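Notebook, court reports project
February, second entry

Started 9:40. Kanchan and Beca in from the beginning, Ratree from 11:00. Dilwyn away, notes to go to him tonight.

Aim for the day: finish comparing the two codings of the Dralside batch and settle the fields we keep disagreeing on, so the Brollow batch can be coded from one set of rules.

The batch is 116 newspaper reports of assault cases heard at Dralside, all printed after the hearing and none before it. Beca coded the whole batch, then Kanchan coded it again without seeing Beca's sheet. Twelve fields each. I merged the sheets in Vellent yesterday afternoon.

Merge problem first. Vellent dropped the trailing letter on the report IDs where a story ran over two editions, so 31a and 31b both came in as 31 and the second overwrote the first. Same for 78. I went back to the raw exports, changed the ID column to text and merged again. Row count now right. Anyone opening the old merge file: please don't, it's in the folder marked superseded.

Result after the clean merge: 16 reports with at least one field in disagreement. Nine are on relationship between victim and accused, four on outcome, three on hearing date.

Hearing date
All three are the paper's fault. The report says "yesterday" and the online version carries a later date than the print one. Kanchan used online, Beca used print. Decision: print date where we have a scan, online otherwise, and put P or O in the source column. Fixed all three before the break.

Outcome
Two of the four are adjourned for sentence. Beca had put "convicted", Kanchan "pending". A guilty plea has been entered in both, so convicted is correct for the verdict, but the sentence isn't known. We are splitting the field in two, verdict and sentence. This means going back through the whole batch for the sentence column, though most of it can be filled from the old outcome text.

The third is a case where the charge was reduced during the hearing and the headline gives the original charge. Coded on the body of the report. Headlines go in their own column and are never used for anything else.

The fourth, report 64, we could not settle. The last paragraph says the man "walked free", which could be an acquittal or a suspended sentence. Ratree is going to ask the court office for the register entry. Until then it stays "unclear" and out of the outcome table.

Relationship
This took the rest of the morning. The rule sheet gives partner, former partner, family, acquaintance, work, stranger, not stated. The trouble is lodgers, neighbors and people who had met the same evening.

Kanchan's view: neighbor should be its own code, the reports mention it nearly every time and there are enough of them. Beca's view: a new code halfway through makes the first batch hard to compare with anything. Both fair. We looked at how the Prydderch study did it. They have neighbor under acquaintance with a flag, and we will do the same. Lodgers go under acquaintance too, with a different flag, unless the landlord is a relative. Met the same evening is stranger.

Security staff assaulted at the door of a club: work. Beca had two of these as stranger. She was happy to change them.

Report 102 has three victims and gives the relationship for one. Each victim should have a row. We had said this in the autumn and it never got onto the rule sheet. It's on there now.
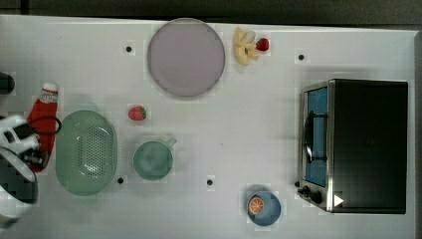
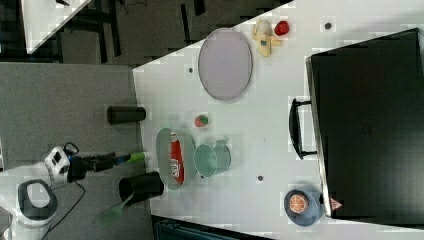
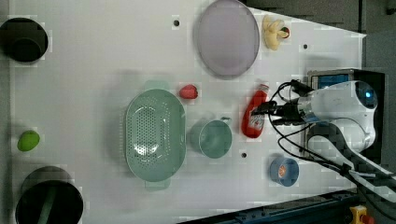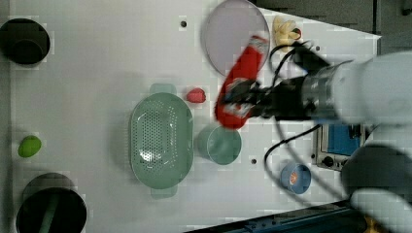
Notes field
Vellent cuts the notes field at 600 characters and doesn't warn you. Kanchan found it when one of her longer notes stopped in the middle of a word. Checked the rest, and two of Beca's had gone the same way. Both restored from her own copy. From now on anything long goes in a text file named with the report ID, and the notes field just says "see file".

While we were there we talked about what notes are for. Some of mine are opinions about the reporting and shouldn't be in the data at all. I'll take them out. If the wording of a report matters, quote it with the paragraph number. If you think the reporter got something wrong, put "query" and one line saying what.

Names and identifying details
Eifion called at 2:15. He has read the draft procedure and wants two changes. First, victims' names should not be in the working sheet even where the paper printed them. They should be in the key file only, and he and Dilwyn hold that. Second, street names to come out of the notes. A village and a street together are enough to find a family.

I agreed to both. Kanchan removed the name column from the working copy and I moved the old copies off the shared drive. Still to do: scans. The names are plainly readable there and we can't code without them. Eifion suggests keeping scans on the office machine and not taking them home. Ratree does some coding from home, so she needs to talk to him about it directly.

Any report involving a child goes to Eifion before anyone codes it. He'll decide whether it stays in.

Test on Brollow
With the new rule sheet printed, the three of them each coded the same 12 reports from the Brollow batch without talking. Took just under an hour. Verdict agreed throughout. Sentence agreed apart from one where Ratree entered costs as part of the fine. Relationship had one split, over a former work colleague. Rule added: former colleagues are acquaintance, current ones are work.

The Brollow paper writes much shorter reports than the Dralside one and often leaves out the plea. That will show up as a lot of "not stated", and the two places shouldn't be compared on plea. I want a sentence about it in the write-up before someone draws a chart.

To do
Ratree: court office about report 64, and Eifion about scans.
Beca: sentence column for the Dralside batch. Check lodger and neighbor flags at the same time.
Kanchan: rule sheet version with today's changes, dates on each change.
Me: clean my notes, email Vellent about the ID column and the notes limit, send this to Dilwyn.

Query for Dilwyn: do we keep cases where the conviction was overturned later? I have one in mind from Dralside, report 19. The appeal was reported, but in a different paper that isn't in our source list.

Finished 5:20.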